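4. Setting up your Pledada gift card

Pledada says this takes seconds. Allow 7 minutes, more if your email is slow.

1. Choose an amount, up to £400.
2. Type the recipient's email address twice. The form won't spot a wrong one.
3. Press Send once. A second press may buy a second card.
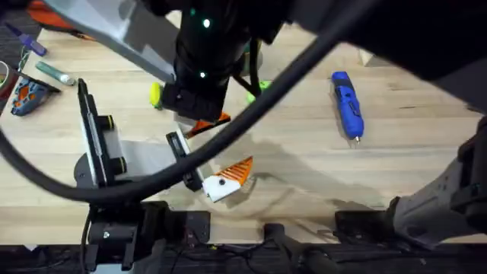 Fig. 4: Light wooden tabletop

Note: "Instant" delivery has taken us 38 minutes. Check the junk folder before ringing Venter.

4. Ask the café to scan the code before you order food. Some tills at Hillton still refuse it. 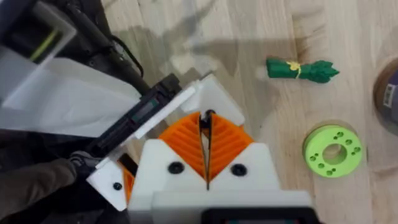
Words: Mebrat Kumsa | 20/01/2025

Caution: Cards run out after 52 weeks, whatever the advert suggests about "any time". Seasonal specials may be left out too, so read the small print.

5. Keep the receipt until the balance is spent.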